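A word about tea towels, flannels and the Lumville swap shelf

Hello again, and a happy new year to those I haven't caught up with yet. I had meant to write about marmalade this month, but so many of you stopped me at the last swap morning to ask about cloths that the marmalade will have to wait its turn (sorry, Brenda, I know you'd sent the recipe).

The question was mostly the same one – how do you keep kitchen cloths from going stiff and sour? My mother's answer was to use half the washing powder you think you need, and I've never found a better one. Too much powder stays in the fibres, and then the water won't soak in properly. Leave out the fabric softener as well. A cupful of plain white vinegar in the softener drawer does nicely, and the smell goes once everything is dry. Give each towel a good hard shake before you peg it out, and again when you bring it in – it lifts the loops and wakes the whole thing up.

Old bath towels cut down very well, too. Uriel Varela got a whole drawerful of cloths out of two of his, hemmed on the machine one wet afternoon while the football was on, and he'd be glad to show anyone how he does the corners.
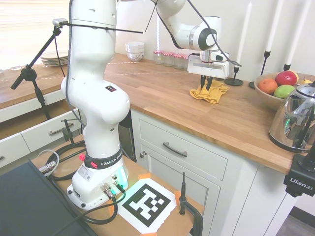
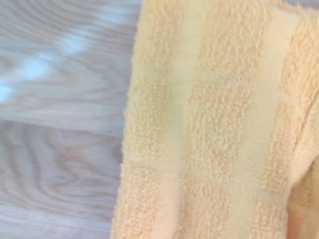 If you have towels past their best, please bring them along to the next swap morning on January 18, 2020, and we'll put them on the bottom shelf by the door. Very thin ones are still welcome, as the animal shelter over at Brundia takes whatever we can't use. The sewing table will be back in April, when the hall is warmer and our fingers work again!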